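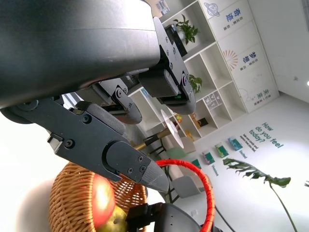
What Is a Fruit Basket Made Of?

A basket is one of the oldest things people make. People were weaving baskets before they had metal tools, and in many places before they made clay pots. You probably have one at home somewhere, holding bread or socks or fruit.

This page is about the kind that holds fruit, with a handle over the top. We will look at the weaving first, then the handle, the fruit, and the ribbon.

What does "wicker" mean?

Many people think wicker is a plant. It is really the name for a way of weaving. You can make wicker from willow, cane, reed, straw, strong paper twisted into cord, or even plastic. If it is made from stiff, bendy strands woven over and under each other, it can be called wicker.

Willow is a favorite because it grows fast and straight. At the Grusar willow beds near Incombe, the plants are cut down almost to the ground every winter. In spring they send up new shoots, and by August the shoots are taller than a grown-up. These long thin shoots are called rods.

A small fruit basket can be made from fewer than 200 rods. A big laundry hamper might need 500.

Dried willow snaps if you bend it. Before weaving, the rods are soaked in water, sometimes for days. Water makes them soft enough to curve. When the finished basket dries, the rods go stiff again and keep their new shape.

Over and under

Every woven basket has two kinds of strands. The first kind are the stakes. They start at the bottom and stand up like the bars of a cage. The second kind are the weavers. They travel around and around, going in front of one stake and behind the next.

On the next trip around, the weaver does the opposite. Where it went in front before, it now goes behind. Each strand presses on its neighbors, and the pressing holds everything in place. Many baskets have no glue or nails in them at all.

You can try this with paper. Cut slits in one sheet, stopping before the edge, and cut a second sheet into strips. Slide the first strip over and under. Start the second strip under and over. Push the strips close together. After a few rows the paper feels much firmer than it did flat.

The top edge is called the rim, or the border. The ends of the stakes are bent over and tucked into each other so they can't spring loose. People grab a basket by its rim, so it has to be strong.
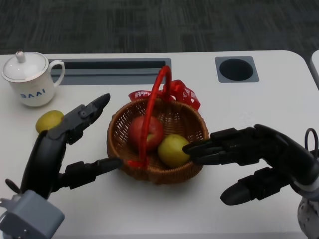
Part 2: Handles, fruit and ribbons
Reading time: 3 minutes

A handle that goes over the top of a basket is called a bow handle or a hoop handle. It is an arch, the same shape you see in old stone bridges. When you lift a basket by its arch, the weight is shared between the two sides. If you hold it at the very top, the basket hangs level, as long as the fruit is spread out evenly.

If all the heavy things are on one side, the basket tips that way. You can fix it by moving the fruit.

Not all handles are made of the same stuff as the basket. The one on our basket is bright red plastic, and the part below it is woven in a warm brown. Plastic is easy to wipe clean and doesn't need soaking before it is bent. Other baskets have handles made of rope, leather, or a thick willow rod with thinner rods wrapped around it.

Why put fruit in a basket?

Fruit is still alive in a way after it is picked. It takes in oxygen from the air and gives off carbon dioxide and water. If you shut it in a plastic bag, the water can't get out. The inside of the bag gets damp, and mold likes damp places.

Air can pass through the gaps in a basket, even when the weave is tight. The open top helps too. That keeps the skin of the fruit drier.

Apples and pears also give off a gas called ethylene. You can't see it. It works like a message that tells fruit to ripen. Fruit that sits close together shares this gas, so a hard pear beside an apple may get soft sooner than a pear on its own.

Color can give you a clue about ripeness, but it doesn't always work. Our apple is red with streaks of yellow-green. Plenty of apples stay streaky even when they are ready to eat. Many pears stay green when they are ripe, so it is better to press gently near the stem. If it gives a little, the pear is ready.

It is a good idea to check the fruit at the bottom too. One rotten apple gives off extra ethylene, and mold can spread from it to the others.

Bows and ribbons

When a fruit basket is a present, it often gets a ribbon on the handle. Ours is red satin and one of its loops says HAPPY.
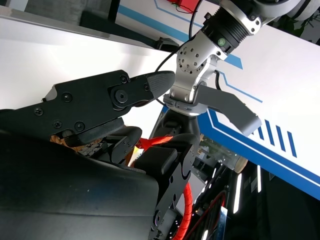

Satin is a kind of weaving too. It uses the same idea as a basket, with one set of threads going one way and another set crossing them. The difference is in the pattern. In a plain weave, a thread goes over one and under one. In satin, a thread goes over several threads before it dips under. Those long smooth stretches lie flat on the surface, and light bounces off them all in the same direction. That is why satin looks shiny.

Cut satin ribbon can fray at the ends, which means the threads come loose. Cutting the end at a slant, or in a V shape, slows the fraying down.

To tie a simple bow on a handle, pass the ribbon around the handle once and tie the first half of a knot. Make 2 loops, cross them, and pull one through the hole underneath. Tug the loops until they match. The two loose ends are called tails, and you can leave them as long as you like.

Looking after a basket

Brush out crumbs and dust with a dry brush. If the basket is sticky, use a damp cloth and let it dry in a place with moving air. Don't leave a willow basket next to a heater. It dries out too much, and then the strands crack.

The Adebisi basket room at the Natov museum has a willow shopping basket that was used for about 60 years. The handle has been replaced, and so has part of the rim. The bottom is still the one it was made with.

Words to know

Rod: a long thin shoot of willow
Stake: a strand that stands up from the base
Weaver: a strand that goes around the stakes
Rim: the finished top edge
Ethylene: a gas from fruit that helps it ripen
Fray: to come apart in loose threads at the end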